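Workshop Notes: Storing and Using Acrylic Sheet

The Parkgate workshop took delivery of a new batch of clear sheet in May, and the rack is fuller than it has been for a while. Several members have asked why their parts warp, craze or come apart at the joints. Most of the answers come down to which grade of sheet was used and how it was handled before cutting. The notes below replace the sheet that used to hang beside the saw.

Cast and extruded

Both kinds are on the rack and they look alike. Cast sheet is made by pouring liquid monomer between plates and letting it cure. It carries less internal stress, machines cleanly and tolerates solvent cement well. Its thickness varies across the sheet, sometimes enough to spoil a tight slot. Extruded sheet is pushed through a die. The thickness is consistent and the price is lower, but it softens sooner under a cutter and is more likely to craze near a glued edge.

Cast sheet is now in the left half of the rack with paper masking. Extruded is in the right half with plastic film. Once the masking is off, there is no reliable way to tell them apart by eye, so write C or E on every offcut before it goes in the bin. Behrouz Fallahi went through the offcut bin in the spring and could not identify most of it. Unmarked pieces now go in the gray tub and should be used for test cuts only.

Storage

Stand full sheets upright at a slight lean, fully supported along the bottom edge. A sheet left leaning at a steep angle takes a bow, and the bow does not come out when the sheet is laid flat again. Small panels can be stored flat if the surface under them is flat as well.

Acrylic takes up moisture from the air and swells slightly. It also expands with heat far more than steel or aluminum does. For a panel screwed to a metal frame, drill the holes oversize and do not countersink. A countersunk screw acts as a wedge, and the crack normally starts there. Use a pan head screw with a soft washer, snug and no tighter.

Leave the masking on as long as possible. If old paper has stuck fast, wet it with a little mineral spirits, wait, and peel from a corner. Do not scrape.

Cutting

For the table saw, use the triple-chip blade kept in the drawer marked Rastside. The wood blades chip the bottom edge. Set the blade just above the top of the sheet and feed at a steady rate. Stopping in mid-cut melts the plastic, and the melted chips weld themselves into the kerf behind the blade.

Sheet up to 4 mm can be scored and snapped in a straight line. Make repeated light passes against a steel rule, place the score over the edge of the bench with the scored face up, and press down sharply. Members who get a wandering break have usually scored too shallow at one end.

On the laser, cast sheet engraves to a frosted white and extruded sheet engraves nearly clear. Cut edges come off the laser polished, but they also come off stressed. If the part will be glued, it should be annealed first. Ignoring this produces a fine web of cracks along the joint, sometimes within minutes and sometimes days later.

Drilling

A standard twist drill grabs as it breaks through and takes a chip out of the far side. Use the reground bits in the red tray, or back the sheet with scrap and slow the feed right down near the end. Clear the chips often. For holes close to an edge, keep at least two hole diameters of material between the hole and the edge.

Annealing

The oven in the back room is available for this. Farhad Vahidi keeps the schedule and the temperature chart, which is taped to the door. Remove all masking before the part goes in. Support it flat. The slow cool matters as much as the soak, so do not open the door to check on it — parts pulled out early have the same stresses they went in with, or worse.

Gluing

Solvent cement dissolves both faces and lets them run together. It does not fill gaps. If light shows through a dry-fitted joint, the joint needs more work with a scraper or on sandpaper over a flat plate. Never flame polish an edge that is going to be cemented.

For a shallow open box, the order of work is as follows.

1. Cut the base and the walls from the same grade. Mixing grades gives joints that behave differently on either side.

2. Scrape the mating edges square. Do not round them over.

3. Hold the walls in place with tape and check the corners with a square.

4. Run the cement along the inside of the joint with the needle bottle, keeping the joint horizontal. Capillary action does the work. A drop that lands on the face should be left alone until it evaporates, as wiping it makes a larger mark.

5. Leave the assembly undisturbed overnight before removing the tape. Handling strength comes quickly, full strength does not.

6. Break the exposed top edges with a scraper held at an angle, one light pass per side. A low-walled box gets reached into constantly and a sharp top edge will be noticed.
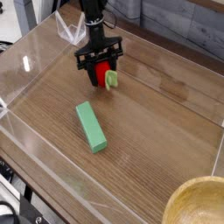
Cleaning

Use water with a little dish soap and a soft cloth. Window cleaner containing ammonia causes crazing, and so does rubbing alcohol on a stressed part. Paper towels scratch. Dust should be rinsed off before any wiping is done. Light scratches can be reduced with plastic polish, worked in one direction and then across it.

Static is a nuisance in the dry months. An antistatic cleaner helps for a time, and so does a barely damp cloth.

Stock and prices

Colored sheet is down to 7 pieces and will not be reordered until the clear has moved. The price list is on the rack. Members buying a part sheet pay by area, including the kerf. Offcuts with a longest side under 14 inches are free if marked, and anything larger should be measured and entered in the book.

Yesenia Cárdenas has asked that solvent cement be returned to the metal cabinet at the end of each session with the cap on. Two cans were left open last month and both had thickened past use. The replacement cans are from Jasdale, and the cap on that brand needs a firm quarter turn after it feels closed.

The next sheet-cutting session is Saturday morning. Bring drawings with dimensions on them.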